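Notes on Sorting Small Parts by Tray

The electrical bench at Jirnbridge has been without a consistent storage practice for longer than I would like to admit. Items were returned to whichever surface happened to be free, and the inventory that Damilola Nwankwo completed in April listed 587 loose parts, of which 282 had no assigned place. The present arrangement is the result of that inventory, and I record it on this page for my own reference as much as for readers who maintain similar rooms.

The principle is one of color. Red trays receive electrical components: switch boxes, push buttons, small modules and anything with exposed pins. Blue trays receive consumables such as packing tape, labels and ties. A gap is kept between the two, and no tray is stacked upon another while sorting is in progress.

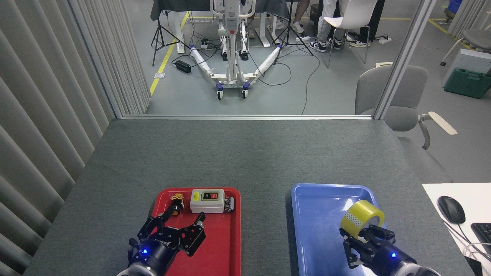

Modules with pins are to be placed flat, and never beneath a heavier item. Tape presented a smaller difficulty. The Adton room hangs its rolls on a rail, but I have found a tray more convenient -- a roll can be carried to the packing table together with the labels and returned in the same trip.

Felt has proved a satisfactory covering for the sorting table, as small cylindrical parts do not travel far on it. It does collect lint, and it is brushed at the close of each afternoon.

There remain 2 drawers from the former Shirima store to be examined. Their contents will be entered under the existing tray colors, and a third color will be adopted only if the cable ends require it.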